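Whisks: Cleaning, Drying and Storing Them

Posted Sunday, May 8, 2022

A wire whisk is a simple tool, and most of the trouble people have with one comes down to dried food where the wires cross and where they go into the handle. The tips on this page cover ordinary balloon whisks, the kind used for eggs, cream, batter and sauces.

Rinse the whisk as soon as you put it down. Egg and flour paste come off in seconds under running water, but once they dry you will be picking at each wire. If you can't get to the sink, stand the whisk in a tall jug of cool water with the wires down. Keep the water below the handle. Many handles are hollow, and water that gets in takes days to come out.

For a whisk that has already dried, fill a bowl halfway with warm water and a few drops of dish soap and whisk it for a minute, the same way you would beat eggs. Leave it to stand for 10 minutes and do it again. What is left will usually come off with a bottle brush pushed up through the middle of the balloon.

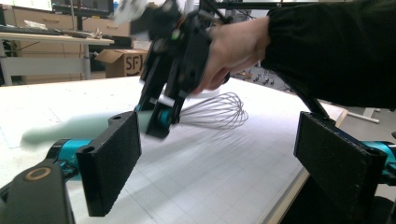 Can a whisk with a colored handle go in the dishwasher?

It depends on the handle. Silicone and solid plastic normally hold up on the top rack, while painted or coated handles can go dull or start to peel after a few months. Check the base of the handle or the packaging, and if there is no mark, wash it by hand.

Use cool water for egg and dairy. Hot water sets egg onto the wire, and then it takes a scrub pad to shift it. Save the hot water for butter, chocolate and anything oily.

Straighten bent wires with your fingers, not pliers. Pliers leave nicks, and nicks hold food. Run a thumb along the inside of the loop and push outward a little at a time until it matches the ones next to it. A loop that has come out of the handle can be pushed back in, but it will come out again, and that whisk is better kept for mixing plaster or paint.

Don't store a whisk under other things in a drawer. The loops get squashed and catch on the can opener. A hook, a crock or a rail is better. I use a short Drorix rail inside the cupboard door - two screws, and it holds the whisk, a ladle and a slotted spoon.

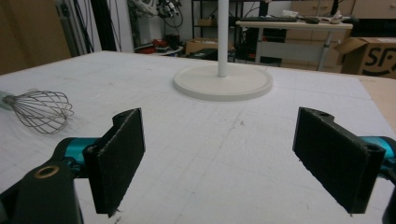 Arain Trinstead
Household Editor, Jomedano Home Pages

Lay a washed whisk on its side to dry if you have nowhere to hang it, and turn it over once. Put a folded towel under it on a wooden counter. A light tabletop shows gray marks from metal tools after a while, and a paste of baking soda and water on a damp cloth takes most of them off. Wipe again with clean water afterward or it dries to a white film.

Rust spots near the handle mean the whisk has been put away wet. Rub them with half a lemon and a little salt, rinse, and dry with a towel. If the spots are back within a week, replace the whisk.

Whisks used for cream need one more wash than you think. Any grease left on the wires will keep egg whites from rising, so wipe the loops with a paper towel dampened with vinegar before you start on meringue.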